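Prurngate: my movie log, as a data file

I keep a list of every comedy I watch, and this is it, 158 rows so far. One row per viewing, so rewatches show up twice (Dixit is in there 4 times — no regrets!).

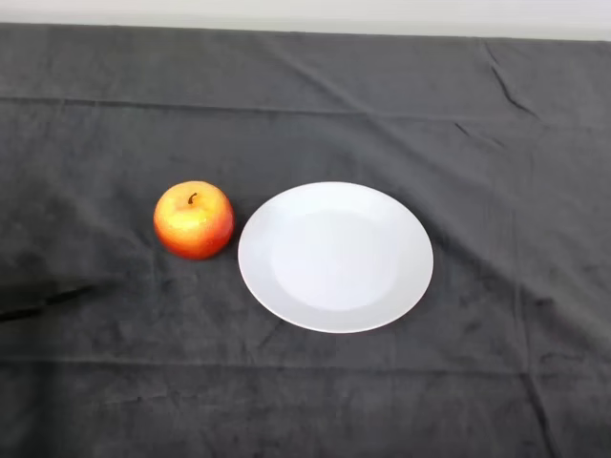 Apple on the gray cloth.

Columns are title, year, runtime, stars and notes. Stars go up to 7 since five never felt like enough. If the runtime is blank I couldn't find one I trusted, so please don't read it as zero.

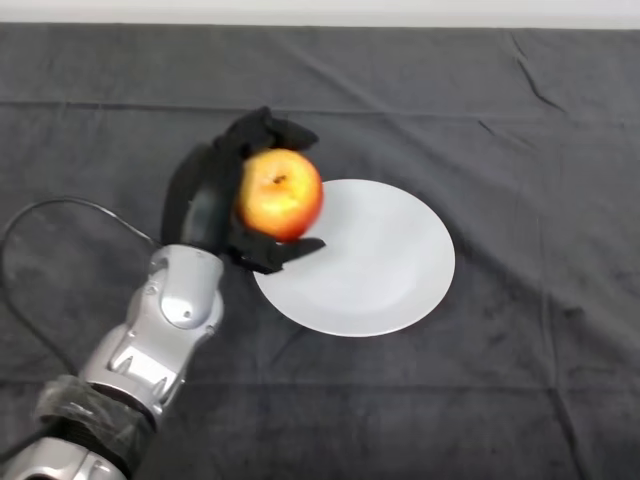

Last changed: September

New this time: I split the Prostatetti sequels into their own rows and fixed the years on the Plotamville shorts. Anything under 60 minutes is tagged "short" in notes.

The file is plain CSV with commas, and titles with a comma in them are quoted. Use it however you like! 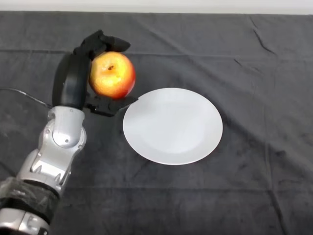 Red and yellow apple, in hand.

Still to do: directors, and spelling in the older notes.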